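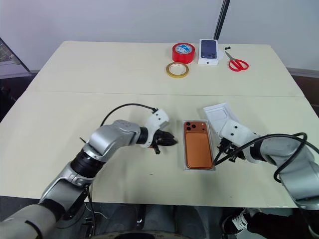

MATCHDAY SAFETY

Ground inspection checklist with comments
Club: Prarno Town FC
Inspected: May 2, 2022
Completed by: Timothée Picard, deputy safety officer
Permitted capacity: 1,980

1. Turnstiles and counters
Pass. Turnstile 4 sticks on the return stroke. Lubricate before the play-off.

2. Exit gates
Pass with comment. All gates open outwards under hand pressure. The bolt on Gate C is stiff - replace, do not file down.

3. Marinho Stand, seating
Fail. Row F has loose fixings at the aisle end. Seats to be taped off and withheld from sale until refitted.

4. Away terrace, crush barriers
Pass. Surface rust at the base plates, no movement. Load test certificate runs to December.

5. Floodlights
Pass. Emergency lighting held for the full test period. The north-east pylon door was found unlocked and has been secured.

6. Pitch perimeter
Pass with comment. Advertising boards to be moved back behind the dugouts. The Wondero board has a sharp lower corner and needs a cap.

7. Goalposts and nets
Pass. Anchors checked on both goals. Two net clips missing, north end.

8. First aid room
Fail. Oxygen cylinder below the marked level. Clinotance to exchange it before the next home fixture.

9. Public address
Pass. Audible in all sections except the rear of the away terrace, where speaker 10 is dead.

Re-inspection needed for items 3 and 8 only. Item 9 to be reported to the electrician.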